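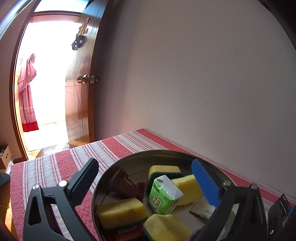 I want to make a case for the small hardware store, the kind with a bell on the door and one aisle too narrow for two people. I've lived near one called Ambrosio for most of my adult life, and I still get a little thrill going in for a single washer. You can buy the washer alone! It comes out of a drawer. Somebody looks at the broken thing in your hand, grunts, opens the third drawer down, and you leave with a part that costs less than a stamp. Compare that with the plastic shell of 80 washers in sizes you'll never use, which is what the big places sell. Even the dull stuff gets to me. A few yellow sponges in a steel bowl on a striped cloth, with the dark green scouring side showing on one of them, and I'm perfectly happy, because those are the goods that keep a household running and hardly anyone writes a word in their favor.

The usual argument for stores like this is that we ought to support them, as if they were a charity. I don't buy that, and I don't think it does the stores any good. I go because they're better at the job. Last September the handle on my kitchen faucet started spinning loose, and I'd already lost an evening to videos made by cheerful men with different faucets. At the counter it took two minutes. The set screw was stripped, I needed a new one and a smaller hex key, and would I please stop using pliers on it (I had not mentioned the pliers).

That kind of knowledge doesn't live on a shelf tag. It comes from years of hearing people describe a noise their boiler makes. My neighbor Henrik Böttcher worked at a store in the old town for a long stretch before it closed, and he can still tell you which houses on our street have the odd-sized window latches. When that store went, so did a map of everyone's plumbing. The space is a phone shop now, and a perfectly nice one, but you can't ask it about latches.

People will say the selection is poor, and sure, sometimes it is. I once wanted a particular shade of exterior paint and had to drive to Petach for it. But I think we overrate selection. A giant store with 2,000 kinds of screw has handed you a research project, and you wanted to hang a coat rack. The small store has fewer, and the owner has already thrown out the ones that snap. I'd call that a service, and I'd pay a bit extra for it, and I do.

Price is the harder point, and I won't pretend it away. A gallon of primer costs more on my corner than it does out by the highway. For a whole-house job, go to the highway. For the other 100 little errands a home throws at you, though, add the drive and the second drive to return the wrong one, and the gap closes fast — at least it does for me, and I'm not a careful shopper.

What I'd love to see is towns treating these places as part of how a neighborhood works, the way they treat a library branch. Stop zoning the ground floors so only a chain can afford them. Let the store put its wheelbarrows out on the sidewalk without a permit fight. Teach a repair class in the back room on winter evenings and let the owner sell the parts. I'd sign up for the one on window sashes tomorrow, and I'd bring my own putty knife, the good one with the stiff blade that I bought at Ambrosio.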